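The Patient Pupil at Parnstead

In the repair hall of Parnstead, the working day begins with old office computers. They come by the pallet, and each one must be opened, checked and sorted before a school or a small business can buy it again. In October the hall received 3,507 of them. The hardest part of the work is also the smallest: the processor, which a person learns to handle in one morning and a robot learns very slowly.

The project is called Jelo, and its method is easy to explain. An operator sits at a desk with two handles and moves the robot arm from a distance. The arm does the task, the computer records every motion together with the camera pictures, and later a program studies the recordings and tries to do the same.

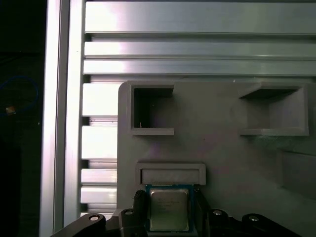

TECHNOLOGY AT WORK

A processor does not forgive a careless hand. It must be held at the edges, with enough force that it does not slip and with so little that nothing bends. The operators I visited on a Tuesday speak very little while they drive the arm. They watch the screen, they stop, they turn the wrist a small amount and they continue. One demonstration can take longer than the same job done by hand, and a good operator is tired before lunch.

At first the team recorded only perfect attempts. The program learned from them, but when the chip was a little crooked in the fingers it had no idea what to do. Now the operators also show how to correct a mistake. Of the 2,919 demonstrations in the present collection, 1,394 contain a correction of some kind.

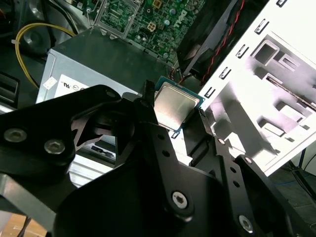 Amato, who has driven the arm since spring, would prefer to guide it directly with the hands, because through the handles one cannot feel when the metal touches. The remark is common in the hall. Guiding by hand was tried for some weeks, and the movements became smoother, but the operator's arms came into the view of the cameras and the recordings were difficult to use.

A compromise is now being tested. The handles come from a supplier named Vikow and push back softly when the gripper meets resistance. The feeling is weak, like touching a table through a thick glove. Still, the new operators make fewer hard contacts with them, and the first 800 recordings made this way are kept in a separate folder for comparison.
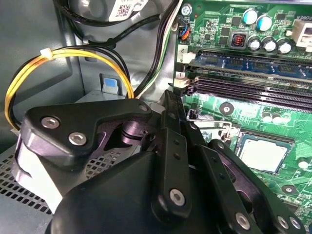
The inside of a used computer brings its own difficulties. Cables lie differently in every machine, and a path which was free in one case can be closed in the next. For this reason the operators change machines often, also when the work is going well. The team plans to continue with processors until winter and then to begin with memory modules, for which a new set of fingers is already ordered.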